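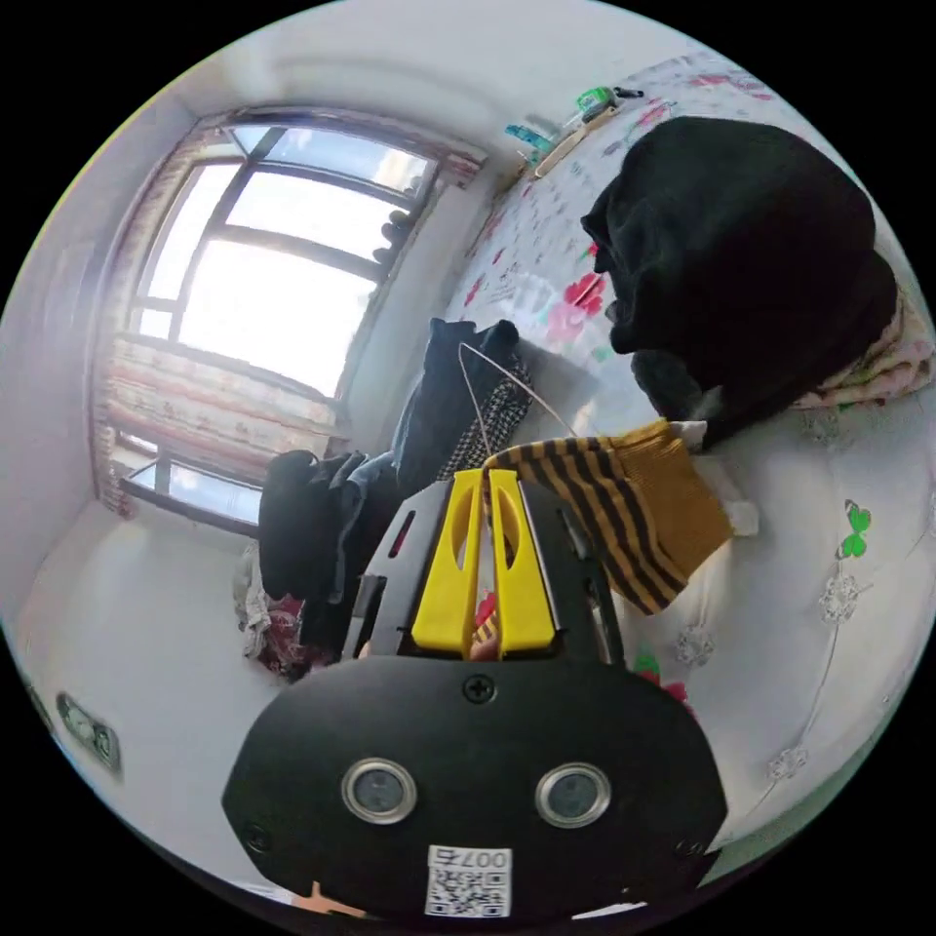
I left four group chats in November, and only one of them noticed.

The one that noticed was the Gota chat, which began as a way to split a cabin bill and grew to over 200 unread messages a day, most of them thumbs. Yulan Xu messaged me privately to ask if I was mad at somebody. I said no, I was just tired of my pocket buzzing through dinner. She said I could mute it. I had muted it. I was checking it anyway, which I guess is my own problem.
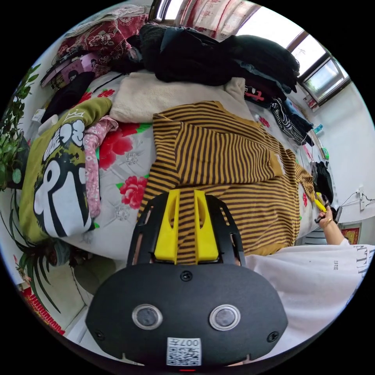

So now I'm on Pleltness, where I follow four people and two of them only post about bread. There's no feed to speak of. You read the bread, you close the app, and you're back in your own kitchen by 7:15 with no opinions about anything.

Yulan added me back to the Gota chat last night. I've already sent a thumb.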